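Ticket 1654 - Arm stops short of colander
Workshop: Undgate, bench 26
Status: Open

The member reports that the arm halts at 94 per cent of its travel on the Koltico controller.

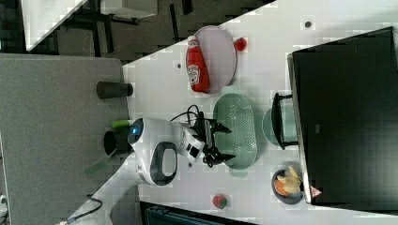

Bench 26, gripper near the green colander.

Please confirm the cable slack at the wrist and attach the controller log. 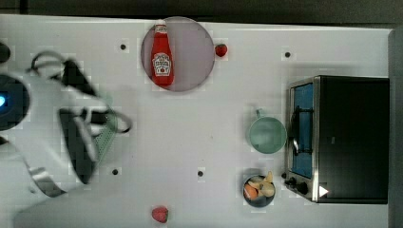 Iara Troncoso
Log attached. The fault occurred on 2 runs, both with the plate and ketchup bottle left in position. Joint limits are at the Gillis defaults.

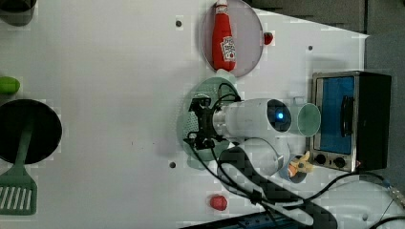 Posted by Ruby-Lee Paewai, 4:10 pm
Cables loop above and below the gripper mount - kindly re-route them before the next run and report the result.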